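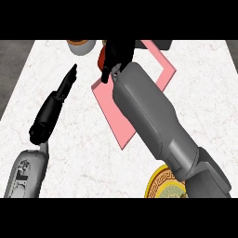
Two arms at a marble tabletop in simulation, the right one reaching over the pink tray.

Our two-arm cell at Jalirano has a simulated twin, and I think the twin should get the same upkeep as the machine. At present it gets almost none. The arms on the floor are checked every Wednesday. The model was set up once and then left alone.

Last August we changed the right gripper's fingers for a pair 3 mm longer. Indira Sundaram logged the change, adjusted the tool offset and signed the sheet. The simulation kept the old fingers. We ran 300 trials on it before Subbarao Subramaniam compared the numbers, and 51 of them had to be thrown out.

The usual answer is that a model doesn't wear. True, but the cell does, and a model of last year's cell is a poor guide to where a forearm will pass over a tray. I would add one line to the service sheet – model updated, yes or no – and keep the cell out of production until it says yes. Subbarao thinks that is too strict for small parts. I would start with the grippers and the arm mounts, and argue over the rest later.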